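Two Weeks In with the Dinbridge Hand Kit

7/26/20

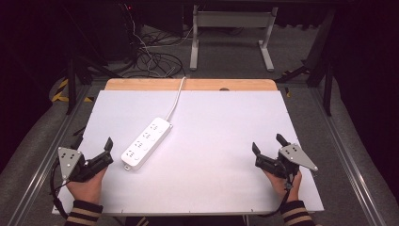 Emiliano Ledesma wanted to know, before I'd even finished reading the quick start card, why anyone would pay for a pair of hand-held grippers when there are perfectly good leader arms going second-hand. Fair question, and one I'd been asking myself in the shower for most of July. He followed it up with a second message saying that if I was going to buy the thing I should at least write it up properly, with the boring bits left in, so I'm going to do that, and he has only himself to blame for the length.

The Dinbridge Hand Kit, for those who haven't been following along, is a set of two hand-held grippers with a marker plate on the outer side of each. You hold one in each fist, you do a job with them, and the software works out where your hands went and what the fingers were up to. Later on you feed those recordings to whatever arms you've got. The pitch is that you never have to drive an arm through a task at all. You just do the task, a little clumsily, the way you'd do it with oven mitts on.

I bought mine outright. Dinbridge didn't send it to me and as far as I know they've never heard of this blog (hello if you have!). I did get a bit off the price for taking a box with a dented corner, and the dent had gone nowhere near the foam, so I was very pleased with myself about that for a whole evening.

Unpacking and setting up

Everything comes in one grey case with a handle that digs into your palm. Inside you get the two grippers, their cables, a spare set of fingers, a calibration sheet, a fabric pouch of screws and a card with a web address on it. There's no printed manual, which I grumbled about, and then I found the online one and it was quite good, so I've stopped grumbling. My one real complaint is that the calibration sheet arrives folded in 4, and the creases lift it off the table no matter what you do. I ended up leaving mine under a stack of cookbooks overnight. Nisha Bhatia told me to go and get it reprinted flat at a copy shop and check the scale with a ruler, and I did that in the end and wish I'd done it first.

Calibration itself took me 27 minutes on the first go, with a cup of tea going cold beside the keyboard, and much less time every go after that. You wave each gripper slowly past the camera, open and close it all the way, and wait for the bar to fill. If you go too fast the bar goes backwards, and there is something very deflating about watching a progress bar go backwards. I've learned to count under my breath.

The cables deserve a paragraph. Each gripper is wired, and the wires are black, a bit stiff, and want very badly to be on top of whatever you're working on. On the first few evenings I had one flop into the work over and over, and I'd have to stop, put everything down, shift it and begin again. What sorted it was letting them hang down on my side of the board, with enough slack that I can reach the far edge without feeling a tug at the wrist. I asked Dinbridge support whether a wireless version was on the way and got a friendly reply from someone called Josefina Ojeda that managed to say neither yes nor no over several cheerful sentences.

How they feel in the hand

Chunky! I have middling hands and I can get through a decent session before my thumbs start to complain, but my partner tried them and gave up pretty quickly. The bodies are thick all the way down and there's no smaller size on offer. The two fingers are short, and short fingers turn out to be a mixed blessing. You get lovely firm control of anything sitting up off the surface and a fairly miserable time with anything flat. Coins, washers, a playing card: forget it, unless you slide the thing to an edge first and take it from there.

The perforated metal plates on the sides took some getting used to as well. They stick out, they come to a point, and for the first little while I was forever clacking one against something on the way past. The upside is that they don't seem to mind. I've knocked mine on table legs, on the aluminium rail, and once on my own kneecap, and tracking has carried on as though nothing happened. My kneecap took longer.

Opening and closing is smooth and has a bit of resistance partway, so you can tell without looking whether you've got hold of something. I like that more than I expected to. With the old Gredent pair I borrowed last year you had to watch the fingers the whole time, and I'd come away with a sore neck.

What I've been recording

I started with a power strip, the ordinary white kind with a cord that has opinions. I'd recommend it to anyone trying one of these kits out, because it's cheap, you've already got one, and it asks for a bit of everything. It's long, so you need both hands to turn it tidily. It's got a cord at one end pulling on it, so it never stays where you'd think. And it has small holes to aim for later, when you're feeling brave and want to try putting a plug in.

My first plan was very modest. Pick it up with both grippers, turn it so it runs straight across the board, set it down. I thought I'd be through that in one evening and on to plugs by the next. Well. The turning was easy enough, but the cord would swing the end back round the moment I let go, and I had to learn to let go with one hand and hold on with the other for a breath or so. You do this without thinking with your own fingers. With the grippers you have to work out what it was you were doing all those years, and I found that fascinating (I'm aware this makes me terrible company at dinner).

I also found out that white on white is hard work. I've got a white board down as my work surface, and a white strip on it, and a white cord on top of that. The hand tracking doesn't care at all, it's only looking for the plates, but when I was going back over recordings at night I had a devil of a time seeing where the edge of the thing was. Yamila Henríquez suggested a darker mat. I've got one on order, and in the meantime I've turned the lights up over the board and left the rest of the place dim, and that's helped a surprising amount.

The software

It's all right. I'd love to be warmer about it, given how much I like the hardware, but it's all right. Recording is one key, stopping is the same key, and throwing away a bad take is a different key that sits much too close to the first one. I've lost good takes that way. There's an undo, but it's tucked into a menu under a name I'd never have guessed, and I only know it's there thanks to Pilar Farías, who left a comment on an earlier post and has my undying gratitude.

The review screen lets you scrub back and forth through a take and see both grippers drawn as little coloured shapes. It's handy for catching the moment a hand drifted out of view. What you can't do is trim the start and end of several takes in one go. You do them singly, click, drag, save, click, drag, save, and by the end of a long batch I'm half asleep. Skanthorpe's recorder has had batch trimming for ages, and you can bring the Dinbridge files into it if you don't mind renaming a column, so that's what I've been doing for anything longer than a few minutes' work.

Exporting worked the first time, and I was so ready for it not to that I ran it again to be sure.

Things I'd want to know before buying

You need more room than the website lets on. The work surface is only part of it. There are the stands, and the spot where you sit or stand, and somewhere for the cables to go that isn't under your feet. I'd measured for the board and forgotten everything else, and there was a bit of furniture shuffling that first weekend.

Wear plain cuffs, or at least snug ones. A floppy sleeve will find its way between the fingers sooner or later.

The spare fingers are the same as the ones fitted, so they're true spares and won't give you a longer reach. Dinbridge sells a long set separately and I think it's cheeky that they don't put those in the case instead. I haven't bought them yet. Fung make a set that's meant to fit with a 2 mm shim, and if anyone reading has tried that I'd dearly like to hear how it went before I spend the money.

The warranty covers the grippers and leaves out the cables. I wrote and asked, and Josefina was quite clear on that one.

Would I buy it again?

I would, yes, and I'd give it 7 out of 10, with most of the missing marks down to that trimming screen and the folded sheet. I've done more recording in these two weeks than I did in the whole stretch with the leader arms Emiliano is so fond of, mostly for the simple reason that I can sit down, pick the grippers up and be going before the kettle's boiled. For a person fitting this in around a job and a garden, that counts for a great deal.

Next I'll be having a go at the plug. I've picked out a fat one with a decent grip to it, and I've promised myself I won't swear on the recordings, as the microphone is on by default and I've only just found the setting to turn it off. It's under Display.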